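Our stone circle survey gets a second season

Good news from the Gronov field group, and I've been itching to share it since the weekend! We've got the go-ahead to keep recording the dry-stone sheepfolds and boundary walls up on Leller ridge, and this time we can go right over the back to the old quarry track, where hardly anyone has walked with a notebook before.

For those who missed my earlier ramblings, we spent last season going wall by wall across the lower paddocks, filling in a sheet for each stretch (condition, lichen cover, stock damage, any tool marks) and taking a grid reference at both ends. I thought it would be a tidy little job. By the time we packed up we had 418 entries, and 321 of those had never been on the regional heritage list in any form. I still grin when I see that number.

Dalibor Doležal has been going through the lot over the cooler months, matching our sheets against the old parish plans, and he reckons a fair few of the walls follow lines that were surveyed before the road went in. He's a careful bloke and won't put a date on any of them yet, so I won't either. But he did ring me after tea one night just to tell me about a blocked gateway, and you don't do that unless you're pretty chuffed.

The new form is a bit different, so please don't bring your leftover copies. The old one ran to 10 pages and everybody moaned about it, me loudest of all. We're down to eight now, mostly by throwing out the weather section and joining the two access questions together. The condition scale has changed as well. "Fair" used to cover everything from a bit wobbly to half on the ground, which made a right mess when we tried to sort out which walls needed looking at first.
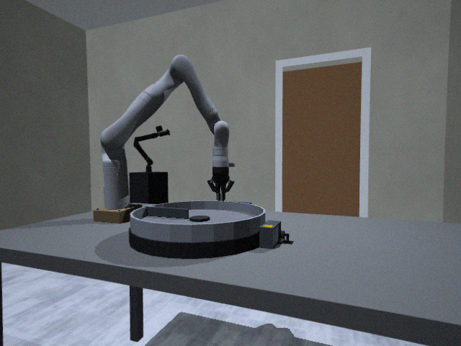

The other change is that loose stones get their own box. Last year some of us wrote them up under collapse and some of us put them under stock damage, and I'm fairly sure I did both on the same afternoon. Now you just note where they're lying and which side they've come down on. Please leave them where they are, even if the spot they came from is staring you in the face!

Once the sheets are in, they get typed up into Emero, our records database, and from there the finished entries go across to the regional list. If you'd sooner type than tramp up a hill in the wind, we'd love to have you. It's all done from home and you can fit it in whenever suits (I do mine with the footy on, and Dalibor has only sent a handful back).

There's also a small side project called Oral, where we sit down with people who grew up around the ridge and record what they remember about the walls: who built them, who mended them, what the paddocks were called. We've done a few of these already and they're my favourite part of the whole thing. One lady drew us a map on the back of a seed catalogue with a name for every single gate.

The first walk of the season is on Fri 28 May, meeting at the bottom gate on the quarry track after breakfast. Bring boots, a hat, lunch and a pencil, as pens never seem to like it up there. Dogs will have to stay home this time, sorry, there are ewes in the top paddock. If you want to come along or put your hand up for typing, drop me a line through the group's contact page and I'll send you the new form to read beforehand.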